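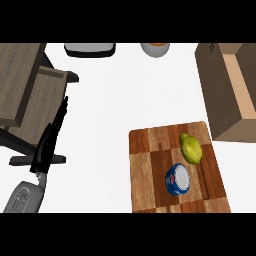

Vendors like to quote a success rate for a gripper, and I have stopped believing any of them until I run the comparison myself in simulation. The number usually comes from one object on a bare surface. Put a pear and a blue tin on the same cutting board and a long, narrow gripper has two very different jobs, one on a tapered shape and one on a cylinder sitting at a tilt. Leave a chair in the scene too. An arm that has to reach out past furniture will show you problems that a clean floor hides.

## Before you start

Pick two grippers, no more. I used the Clemmont narrow-finger model and the Grutonetti wide-pad one. Keep the arm, the controller and the camera view the same for both. Gemma Donati once sent me a glowing report on a gripper swap, and it took me a morning to find that the controller gains had changed too.

## Steps

1. Save the scene as a fixed starting state. Reload it before every attempt.
2. Close the fingers fully and check for overlap between the two collision meshes. If they sink into each other, fix that first.
3. Set the closing force to 30 N for both grippers.
4. Run 16 attempts per object with small random shifts in position. Write down the seed. Mine was 2614.
5. Lift, hold, then move sideways. A straight lift on its own flatters almost everything.
6. Log the failures by type: missed, slipped, hit the board, hit something else.

## Reading the results

Be suspicious of a perfect score. The first thing I look at is friction, which plenty of default scenes set far too high. Drop it by half and run the whole set again. If the ranking flips, you were comparing friction settings.

Fruit deserves extra doubt. Most simulators treat it as a rigid body, so a grip that would bruise the real thing still counts as a success. Renzo Fabbri thinks a contact force limit takes care of this. I think it helps a little.

Cylinders have their own trouble. Check whether the mesh is a true cylinder or a rough hull with flat sides, as flat sides are much easier to hold.

Keep the failure log next to the scores when you pass them on, and include the seed.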